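May, late, kitchen table

Jaime says I should write these things down while I'm still annoyed, so here goes. Spent most of the evening on the Plarnik report Rocío forwarded. It says a machine can now do "the majority of routine domestic tasks," and the number it leans on is 1000 trials. I read it twice looking for what the trials were. Wiping a flat table. Moving a cup from one side of the flat table to the other. Opening a drawer that was already open a little. I have lived in houses for a long time and I don't remember routine domestic tasks being like that.

My own list from today, for comparison. Stripped the bed and found a pen in it. Unstuck the vegetable drawer. Picked the good parsley out of the bad parsley. Got the lid off the Clenness bottle, the child-proof one that is proof against me as well. Folded a fitted sheet, badly. Every one of those had a moment where I pushed, felt it was wrong, and did something else. I'd like to see that moment in a report.

Araceli thinks I'm being unfair. She saw the Esier demonstration and came back talking about the laundry. I asked how long a shirt took and she didn't know, she'd gone for coffee while it was doing the collar. I let that one go.

Shop work ought to be easier, I'll give them that. The shelves stay where you put them and the parts are the same every time. When I was at Tang we had a bench where all you did was seat one fitting under a housing and go on to the next, and I did 376 in a shift once and felt nothing in my thumbs until morning. If there is any job I'd hand over gladly it's that one. But even there half of it was bad angles. You were reaching up under something, the part you wanted was jammed against its neighbor, your own hand was blocking the view, and you went by touch.

So I looked for something closer to that and found it in the simulation files Gonzalo sends around.

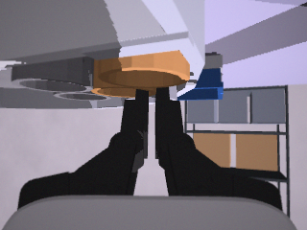 Benito wrote back before I'd finished complaining, and his view is that I have the order wrong: the reaching is mostly solved, he says, and what's left is knowing how hard to squeeze and when to quit, and a simulator will teach some of that but it'll teach it slippery. He'd trust one on a bench in a few years and in a kitchen not while he's paying for the plates.

I can agree with most of it. Two black fingertips up against an orange piece tucked under a big housing, a gray one right beside it, that at least is a real sort of problem, more than a cup on a table is. What I can't get from it is whether the thing ever comes away clean, or how many goes it takes. Plarnik doesn't say either. There's a 1715 in one column and a 1738 in the next with no units on them, and I've written to ask.

Sink is still full. I've been sitting here arguing about dishes for longer than it takes to do them. Must buy parsley, and a different bottle of cleaner.

Contact | Copyright, all entries the author's own | Back to top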